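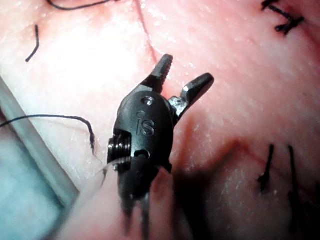 Notes for slides 1 to 9, suturing skills session, Polham. Sixteen minutes including the tie-off section. Keep to time, the room changes over straight after.

Slide 1. Title. Leave it up while people sit down. Say that the session covers needle handling, thread control and tail length, in that order. Energy devices are in the afternoon.

Slide 2. The jaws. Open jaws grip nothing, but they still take up room. With the jaws in a wide V the outer face of each one can press on tissue the operator is not looking at. Ask for the jaws to be closed before any travel across the field. Point out the serrated inner edge: good on a needle, hard on thread. Grasp thread only on the part that will be trimmed away.

Slide 3. The wrist. Explain pitch and yaw with the hand, elbow still. Mention cable drive in one sentence and move on. The Grunix handout has the diagram, page 2.

Slide 4. Thread length. We cut to 14 cm for interrupted stitches and keep to it. Longer lengths loop behind the shaft. Shorter ones run out before the third throw. Write the figure on the board.

Slide 5. Loose ends. Black thread on pink tissue is easy to find when it lies flat, less so once it has slipped into a fold. Each offcut comes out before the next stitch goes in. The assistant calls it, the operator confirms. Pause for questions.

Slide 6. Frayed tips. A fuzzy end will not pass cleanly through a loop. Trim it or change the thread. Do not try to smooth it with the jaws.

Slide 7. Practice log. Nutora sheet, 3,056 throws entered to date. Most of the slipped knots are on the second throw, tension uneven between left and right. Show the bar chart, skip the table unless asked.

Slide 8. Vlad bench exercise. Two rows of stitches on the pad, same spacing, no thread left on the surface at the end. Scoring is on the back of the handout.

Slide 9. Questions. If there are none, go back to slide 4 and repeat the cutting length. Collect the handouts at the door.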